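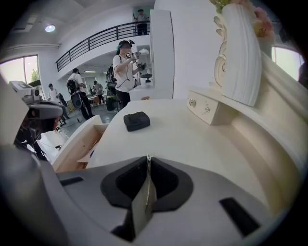 机まわりと引き出しの手入れ

机の天板や引き出しは毎日触る場所なので、汚れも傷もゆっくり増えていきます。大がかりな掃除をしなくても、素材に合った拭き方と、しまい方の決めごとがいくつかあれば十分もちます。この頁では、化粧台、書き物机、作業台に共通する手入れと片づけの方法をまとめました。以前の「木の椅子のがたつき」の頁と重なる部分は省いています。

天板を拭く前に

まず上のものを全部どかします。物をよけながら拭くと、底の縁に沿って汚れの線が残ります。椅子の座面か床に敷いた布の上に移し、天板が空いた状態で始めてください。

次に乾いた布か柔らかい刷毛でほこりを払います。砂や金属の粉が混じったまま濡れ布巾でこすると、細かい擦り傷がつきます。化粧台の場合は粉おしろいが木口や隅にたまっているので、掃除機の細いノズルを軽く当てて吸います。ノズルの先に古い靴下をかぶせて輪ゴムで留めておくと、天板に当たっても傷がつかず、小さなピアスを吸い込む心配もありません。

水拭きは固く絞った布で、木目のあるものは木目に沿って拭きます。最後に乾いた布で水気を取ります。濡れたまま自然に乾かすと、白や淡い色の天板では水の跡が輪になって見えることがあります。

塗装の見分け方

手入れの方法は塗装で変わります。目立たない裏側か、引き出しの前板の内側に水を一滴落とし、数分待ちます。水が玉になって残るならウレタンなどの塗膜があり、すぐに染み込んで色が濃くなるならオイル仕上げか無塗装です。

塗膜のある天板は、薄めた中性洗剤が使えます。水1リットルに洗剤を小さじ一杯、それ以上は要りません。洗剤拭きのあとは水拭きを二回。洗剤が残るとべたつき、かえってほこりを呼びます。

オイル仕上げの天板に洗剤を使うと油分が抜けて白っぽくなります。普段は乾拭き、汚れがひどいときだけ固く絞った布で拭き、年に一、二回オイルを塗り直します。うちでは空気が乾いてくる11月に塗っています。塗ったあとの布は自然に発火することがあるので、水に浸してからビニール袋に入れ、自治体の決まりに従って捨ててください。丸めてごみ箱に放り込むのは危険です。

ラッカー塗装はアルコールと除光液に弱く、一滴で塗膜が溶けます。古い家具で種類がわからないときは、アルコール入りのウェットティッシュも避けたほうが無難です。

汚れ別の落とし方

口紅、クレヨン。油性の汚れなので、水でこすると広がります。乾いた紙で表面のかたまりをつまみ取り、クレンジングオイルを少量つけた綿棒で外側から内側へ拭き、中性洗剤で油を落として水拭きします。オイル仕上げの木には使わないでください。

マニキュア。塗膜が丈夫なウレタンでも除光液は使いません。完全に固まるまで待ち、プラスチックのへらか不要になったポイントカードの角で端から起こします。冷やすと割れやすくなるので、保冷剤を布に包んで数分のせておくのも一つの方法です。

ボールペン。消毒用アルコールで落ちることが多いのですが、前に書いたとおり塗装を選びます。裏側で試してから使います。木目に沈んだ筆圧の跡は拭いても消えません。

シールの跡。ドライヤーの弱い風で温め、指の腹で転がすように取ります。残った糊には食用油を薄く塗って十分ほど置き、洗剤で拭きます。金属のスクレーパーは使いません。

コップの輪じみ。白い輪は塗膜に湿気が入ったもので、しばらく乾燥した部屋に置いておくと薄くなる場合があります。黒い輪は木そのものに水が入って変色しているため、家庭で消すのは難しいと思ってください。

セロハンテープの黄ばみ。古いものは糊だけが残って硬くなっています。湿らせた布を十五分かぶせてから、へらでこそげます。白い塗装では黄色い跡がそのまま残ることもあります。

引き出しの滑りをよくする

木の引き出しが重いときは、まず抜いて中身を出し、本体側の桟と引き出しの底の縁を見ます。光って黒ずんでいる所が擦れている場所です。そこに白いろうそくをこすりつけ、布で伸ばします。仏壇用の短いもので足ります。石けんを使う方法もありますが、湿気を吸って膨らむのでうちではやめました。

ろうで直らない場合は、木が膨らんでいるか、底板が下がっているかのどちらかです。梅雨時だけ重くなるなら膨らみなので、削らずに秋まで待ちます。夏に削ると冬に隙間ができます。一年中重いときは、擦れている所を紙やすりの240番で少しずつ落とし、その都度入れてみて確かめます。

底板が下がっているときは、引き出しを裏返し、溝から外れた底板を押し戻して木工用接着剤を細く入れ、重しをして一晩置きます。重しは本を数冊で構いません。

金属レールの引き出しには、ろうも食用油も塗りません。古い歯ブラシでほこりをかき出し、シリコンスプレーを布に吹いてレールを拭きます。直接吹くと中の板に染みます。つまみのねじは半年に一度、手で回して緩みを見ておきます。電動ドライバーで締めると、ねじ穴が馬鹿になりやすいので手回しにしてください。ねじ穴が広がってしまったら、爪楊枝を二、三本、接着剤をつけて差し込み、はみ出た分を折ってから締め直します。

引き出しの中の仕切り

仕切りは買う前に、中身を出して並べてみます。種類ごとに固めて置くと、必要な区画の数と幅がわかります。先に仕切りを買うと、箱の寸法に物を合わせることになります。

牛乳パックを洗って乾かし、引き出しの深さより5ミリ低く切れば仕切り箱になります。口の部分を内側に折り返して両面テープで留めると、縁がしっかりします。重いはさみやホチキスを入れる箱は二重にしてください。引き出しを開けたとき箱が奥へ滑るなら、底に滑り止めシートを小さく切って貼ります。全面に敷く必要はありません。

区画の決め方は、使う頻度の順で考えます。

手前：毎日使うもの。くし、ペン、爪切り、鍵など。
中ほど：週に何度か使うもの。
奥：月に一度も使わないが捨てられないもの。電池の予備、保証書、替えのねじ。

保証書は種類別に分けず、買った順に一つの封筒へ入れています。封筒の表に品名だけ書き足していき、処分した品は線で消します。探すときは表の字を上から読めば済みます。

机の上に出しておくもの

出しておくものは、毎日使い、置き場所が決まっていて、拭くときに片手で持ち上げられるものだけにします。眼鏡入れや小さな筆箱のように底が平らなものは、天板に直接置いても傷はつきにくいのですが、陶器や金属の底にはフェルトを貼っておきます。丸く切って貼るときは、角が立たないのではがれにくくなります。

小物が増えてくる家では、受け皿を一つだけ置きます。二つ目を置くと、そちらにも物がたまります。皿がいっぱいになった日に空にする決まりにして、行き先のないものは一度まとめて袋に入れ、月末に見直します。

ゴムやビニールの滑り止めは、長く置くと塗膜と反応して跡が残ることがあります。電気スタンドの足やマウスの下敷きは、ときどき持ち上げて裏を見てください。茶色くべたついていたら、コルクかフェルトに替えます。

札とラベルの扱い

しまう物に付ける札は、厚めの紙に糸を通したものが使いやすく、粘着ラベルのように跡が残りません。鉛筆で書けば中身が変わったとき消して書き直せます。糸は木綿が結びやすく、15センチもあれば引き出しの取っ手にも箱の取っ手にも回せます。

箱には上面と側面の両方に書きます。重ねると上は見えず、棚の低い段に置くと側面が見えません。「その他」という札は作らないようにしています。入れた本人が先に忘れます。

布と道具の管理

布は用途で分けます。うちでは天板用が白、油を使う布が灰色、床用が縁を縫った古タオルです。色で分けておけば家族が手に取っても取り違えません。白い布は使うたびに洗い、柔軟剤は入れません。吸水が落ちて拭き筋が出ます。

刷毛は使ったあと柄を下にして立てます。毛先を下にすると癖がつき、隅に入らなくなります。紙やすりは番手が読める側を外に向けて丸め、洗濯ばさみで留めて缶に立てておきます。

頻度の目安

毎日：使い終わったら乾いた布で一拭き。
週に一度：上のものをどかして水拭き。
月に一度：引き出しを一段ずつ空にして、隅のほこりを取る。
半年に一度：つまみ、脚、背板のねじを確かめる。
年に一、二回：オイル仕上げのものはオイルを塗る。

引き出しは一度に全部空けず、月ごとに一段と決めると続きます。五段の机なら五か月で一巡です。

読者からの補足

パトリシオ・ロブレスさんから、ろうそくの代わりに蜜ろうのかけらを使っているという便りをいただきました。蜜ろうのほうが柔らかく、寒い部屋でも伸びるそうです。古い机の桟で試したところ、塗りやすさは確かに違いました。ただし量が多いと粉ぼこりがつくので、塗ったあとはよく拭き取ってください。

シールの跡に消しゴムを使う方法についても問い合わせがありました。塗膜のある天板なら使えますが、砂消しは避けてください。つや消しの面では、普通の消しゴムでもそこだけ光ることがあります。

最終更新：2021/02/06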